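Print this item | E-mail to a colleague

Chores watch: clearing the table
By Teodor Żak, October

Short one this month, deadline was this morning. We keep getting asked if machines can tidy up after people yet. Tissues, foil, wrappers, the stuff left on any kitchen table by four o'clock.

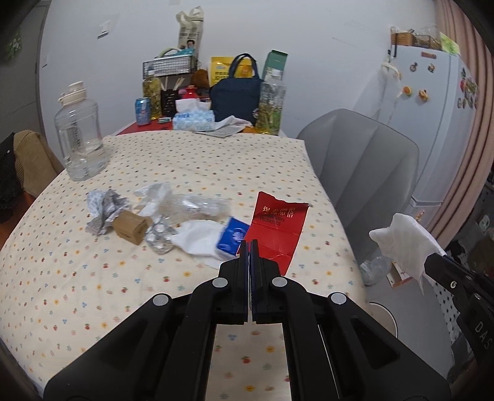

Can a robot clear a table by itself yet?

Partly. Hard boxes and bottles go well enough, thin crumpled things still get dropped or missed, and someone has to stand by.

Olszewski ran 462 pick-ups at the Skutance flat over the summer and 108 of them needed a person to step in. Mostly film and tissue, wich squash flat and slide. Bornis say their new fingers do better on paper. We'll see.

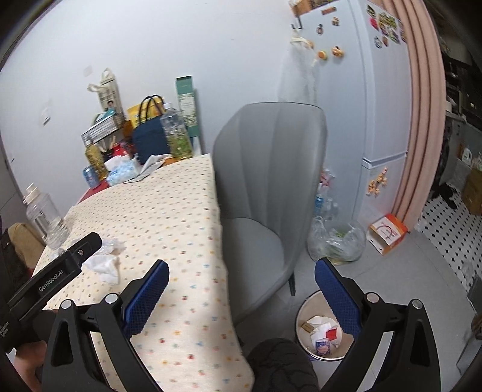 Then theres the bin. Finding it, getting over it, letting go at the right moment. Edon give it 43 seconds an item, my nephew does the whole table in that. Shop floors are further on, the boxes there are all one shape and nobody leaves a chair in the way. More when the Bornis figures come in.

Recent items
- Folding towels, round two
- Shelf stacking at Edon
- Who empties the dishwasher?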